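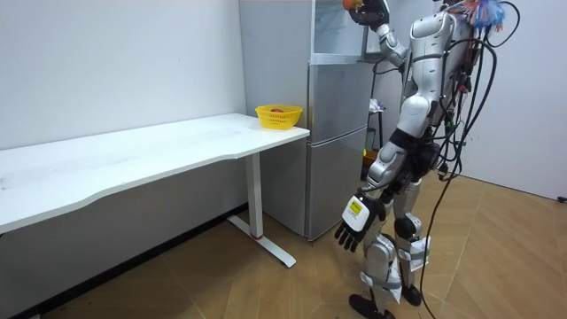

3월 작업 노트: 냉장고 정리와 과일 보관

오전에 냉장고부터 다시 봤다. 우리 방 냉장고는 은회색 투도어이고 뒤쪽 벽에 붙어 있다. 키가 커서 위 칸 안쪽에 무엇이 있는지 나는 발끝으로 서야 보인다. 지난달에 과일을 위 칸에 넣고 잊어버린 일이 있어서, 이번에는 어디에 무엇을 두는지 정하고 적어 두기로 했다. 한국어로 쓰는 연습도 같이 하는 것이니 틀린 표현이 있으면 옆에 고쳐 주세요.

정한 것

위 칸, 앞줄: 바로 먹는 과일. 사과, 귤 종류. 씻지 않은 상태로 넣는다.
위 칸, 뒷줄: 비워 둔다. 뒤에 넣으면 꼭 잊어버린다.
아래 칸: 도시락, 음료, 이름을 쓴 개인 음식.
문 쪽: 소스와 작은 병만. 무거운 병을 넣으면 문이 세게 닫힌다.

사과는 다른 과일과 봉지를 따로 쓴다. 사과에서 에틸렌이 나와서 옆에 있는 것이 빨리 익는다고 배웠다. 레프테리스(Lefteris Petridis)는 집에서 그렇게 안 해도 괜찮았다고 한다. 그래도 여기는 문을 자주 여는 냉장고이고 주말에는 며칠 동안 아무도 확인하지 않으니까 나는 따로 두고 싶다.

온도는 설정을 2도로 했다. 전에는 더 높았던 것 같은데 기록이 없다. 앞으로 설정을 바꾸는 사람은 문 옆 종이에 시간과 이름을 써 주면 좋겠다. 습도는 Imitz 측정기를 과일 봉지 옆에 놓고 읽었고 85%가 나왔다. 봉지 밖에서는 61%였다. 차이가 생각보다 크다. 측정기를 넣고 얼마나 기다려야 숫자가 안정되는지 아직 잘 모르겠다. 다음에는 한 시간 후에 다시 읽는다.

탁자에 대해서

하얀 긴 탁자는 냉장고 쪽으로 비스듬하게 두었다. 벽과 평행하게 놓는 것이 보기에는 깔끔하지만, 과일을 꺼내서 바로 내려놓기에는 지금 방향이 편하다. 앞쪽 모서리가 부드럽게 휘어 있어서 지나가다가 허리를 부딪쳐도 덜 아프다. 이것은 내가 여러 번 시험했다(일부러 한 것은 아니다). 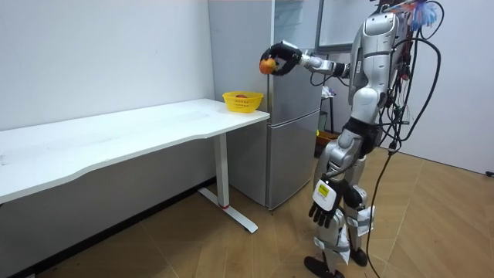
탁자 끝과 냉장고 사이의 간격은 줄자로 재지 않고 문을 여러 번 열어 보면서 맞췄다. 위 문은 끝까지 열려도 탁자에 닿지 않는다. 아래 문은 조금 더 조심해야 한다. 탁자를 안쪽으로 더 밀면 아래 문이 걸릴 수 있으니 청소한 다음에 꼭 원래 자리로 돌려놓아야 한다. 바닥이 나무라서 다리를 끌면 자국이 남는다. 옮길 때는 두 사람이 양쪽에서 들어 주세요. 다리 밑의 발판이 납작하고 생각보다 무겁다.

인탄(Intan Wattimena)이 바닥에 작은 테이프로 탁자 위치를 표시하자고 했다. 좋은 생각이지만 나무 바닥에 테이프를 오래 붙이면 접착제가 남을 것 같다. 종이 테이프로 먼저 구석에서 시험해 보고 정하겠다.

과일 구입

이번에는 사과를 800g 넘게 샀는데 한 주에 먹기에는 조금 많다. Carvalho 가게 것이 Stover 것보다 작지만 단단하다. 색은 노란색과 빨간색이 섞인 것이 나는 더 맛있다. 꼭지 주변을 눌러 보고 물렁하면 그날 먹는다. 멍든 것은 냉장고에 다시 넣지 말고 탁자 위에 꺼내 두면 누군가 잘라서 나눠 먹는다.

남은 일

냉장고 고무 패킹 닦기. 위 문 아래쪽에 얼룩이 있다.
Zenico 세제가 거의 없음. 주문하기 전에 창고 확인.
개인 음식에 이름과 넣은 시간 쓰기. 레프테리스의 요구르트에는 아직 이름이 없다.
오후 네 시에 습도 다시 읽고 이 페이지에 추가.

네 시 추가: 봉지 옆 습도는 오전과 같다. 봉지 밖은 읽는 것을 잊어버렸다. 내일 다시 한다.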